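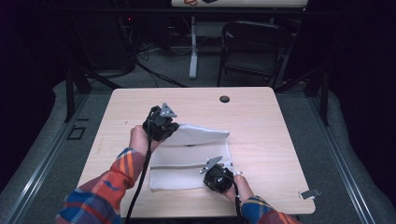

4. Folding and Storing the Cloths

Clatesetti Household Linens - Care and Use Guide
By the Flutura product desk, updated June

This section covers the plain white cloths in the Gorine set. The colored napkins and the Mthembu runner have their own folding pattern in section 5.

4.1 Before you fold

1. Wash new cloths once before first use. They come with a light finish that makes the fabric slide on a smooth table.
2. Let each cloth dry fully. Check the corners and hems with the back of your hand.
3. Clear a table larger than the open cloth. Leave a hand's width free on every side.
4. Wipe the tabletop and dry it. If your table has a cable hole or a clip at the edge, lay the cloth clear of it.

CAUTION: Do not fold on unfinished or splintered wood. The fabric is thin and a pulled thread cannot be repaired.

4.2 The half fold

1. Spread the cloth with one short side facing you and the care label underneath.
2. Smooth it from the center toward the corners. Light wrinkles are fine at this stage. A hard crease from an earlier fold should be pressed out first (see 4.4).
3. Take the far edge. Pinch a single layer only.
4. Lift the edge and bring it over in a low arch. Keep your other hand on the fabric near the side edge so the lower layer stays put.
5. Set the edge down on the near edge and line up the corners, left side first.
6. Let the upper layer settle, then smooth from the fold toward the open edge.

Note: If the upper layer lands crooked, lift it and lay it down again. Dragging it across will pull the bottom layer out of square.

4.3 The quarter fold and stack

1. Turn the folded cloth so the fold is on your left.
2. Bring the right side over to meet the left side.
3. Smooth once with a flat palm. Do not run a fingernail or ruler along the fold.
4. Place the cloth on the stack with the thick folded corner facing the front of the shelf.
5. Turn every other cloth around as you stack. The pile stays level this way and does not lean.

Keep stacks lower than the shelf above by at least 2 inches. For cloths in daily use, take from the top and return clean ones to the bottom.

4.4 Pressing out old creases

1. Dampen the crease with a clean sponge.
2. Press on the cotton setting through a second cloth, moving along the crease.
3. Hang or lay flat until cool before folding.

CAUTION: Do not use spray starch on cloths going into long storage. It yellows - and it can attract insects.

4.5 Long storage

1. Wrap the stack in plain tissue or an old pillowcase. Avoid sealed plastic.
2. Store in a dry cupboard away from direct light and hot pipes.
3. Refold along different lines at least once every 365 days.

Note: Cloths stored on a bare wooden shelf may pick up faint brown marks. Line the shelf with white paper and change the paper when you refold.

Clatesetti Household Linens | Contact customer care | Copyright Clatesetti, all rights reserved | Back to top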